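Making a complaint at work, and what I wish I'd kept

August 2021

I've put off writing this one for ages, partly because it still makes my stomach turn over a little, and partly because I'm not a lawyer and I don't want anyone mistaking me for one. But a few of you wrote after my last post about leaving Volatent and asked how the pay complaint went, so put the kettle on, this may take a while.

The short version is that I was owed for overtime at the Lindsay warehouse and it took from November until well into the next year to sort out. I'd been told the extra hours would be "squared up" at the end of the season (I can still hear the tone), and I believed it, as you do when you like the people you work beside and the place is decorated for Christmas.

The amount was $1621, which won't sound like a fortune to some of you, but at the time it was rent and a good bit of groceries, and I lay awake over it more than I'd like to admit.

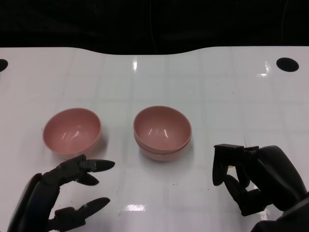 What I wrote down

Not enough, at first! I had a calendar on the fridge with little pencil ticks on it, and I had text messages asking whether I could stay on, and that was my whole filing system. If you're starting a new job, please get yourself a cheap notebook and put your start and finish times in it every shift. Mine ended up being rebuilt from bus receipts and messages, which took 12 evenings and most of my good humour.

I also asked for copies of my pay stubs, in writing, and kept the reply. The reply was very short and a bit chilly, but it had a date on it, and the woman on the phone line was ever so pleased about that date.

My complaint letter started out at 3000 words. I had feelings, and every one of them was in there, including a paragraph on the state of the lunchroom microwave. A friend at Boro read it over and sent it back with most of it crossed out. We got it down to 700 words, with the dates first and the amount right after, and the microwave gone (I still think I had a point about the microwave).

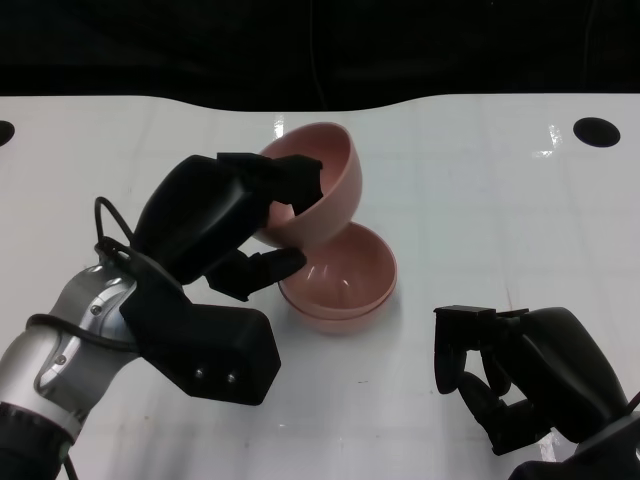

How it ended

They paid. There was no hearing and no apology either, just a deposit one morning and a letter saying the matter was considered closed. I'd pictured feeling triumphant, and mostly I felt tired and went for a long walk.

I'm at Tillwood now and quite happy. My hours go in the notebook every night before supper, and I've started a second one for mileage.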